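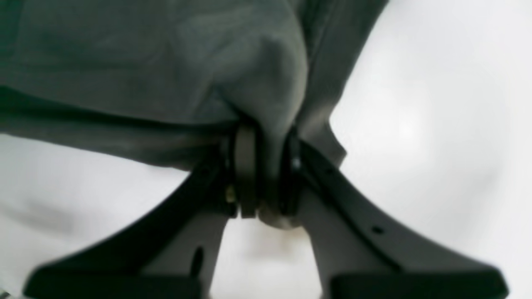
Fabric drape is the way a textile hangs and folds under its own weight. It depends mainly on bending stiffness, shear stiffness and weight per unit area, and to a lesser degree on thickness and surface friction. Drape is used in garment design, in the choice of curtain and upholstery cloth, and in computer models of clothing.

Measurement
The usual laboratory method places a circular specimen on a smaller disk so that the outer ring hangs freely. The shadow of the specimen is traced, and its area is compared with that of the flat ring. The result, the drape coefficient, is given as a percentage. A high value indicates a stiff cloth. The number of folds, called nodes, is recorded separately – two fabrics may share a coefficient and still fold differently.

Knitted and woven fabrics
Knits bend and shear more easily than most wovens of similar weight, as their loops can move against one another. Brushing one face raises the fiber ends and adds thickness. Seams, hems and ribbed bands add local stiffness and often set the direction of nearby folds.
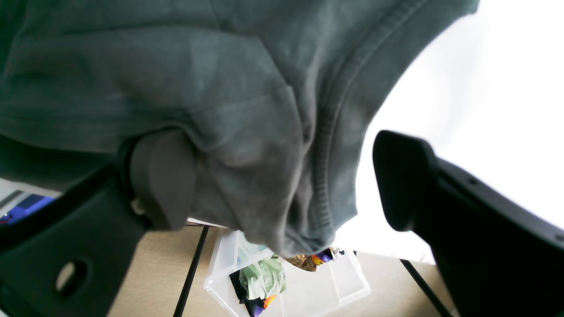
Folds and a stitched ribbed band on a gray sweatshirt.

Effect of laundering
Washing removes finishing agents and relaxes tension left from manufacture. Shuk-fan Mak and Chun-hung Ko tested 104 cotton knits at the Ornden textile laboratory and found lower coefficients in 54 of them after 5 wash cycles. Most of the remaining samples had shrunk, and the denser structure offset the loss of finish. Results for blends were less consistent – polyester content was not controlled.

See also
Bending length
Fabric hand
Shear stiffness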